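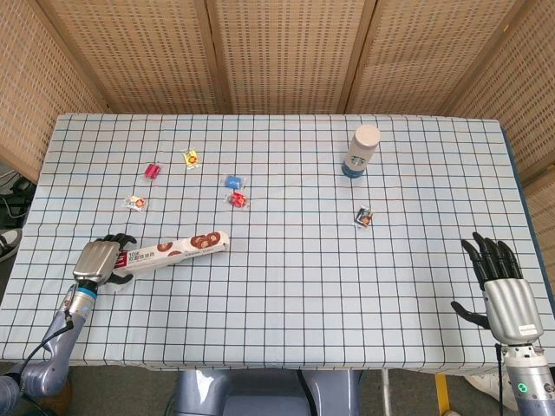
Slide 2: What we changed

So, left hand's got the biscuit box, right hand's free. Easy for you and me! The old policy hated small wrapped sweets next to big stuff, so Bukola and I trained on 1,328 demos and then added 560 corrections, where a person takes over mid-grasp.

(Pause. Let them look at the sweets.)

Corrections beat plain extra demos, and I didn't expect that. Thank Indira for the grid cloth idea. Questions after slide 3.

Related talks
Gralldale grasping notes
Two hands, one box: Dalva Toledo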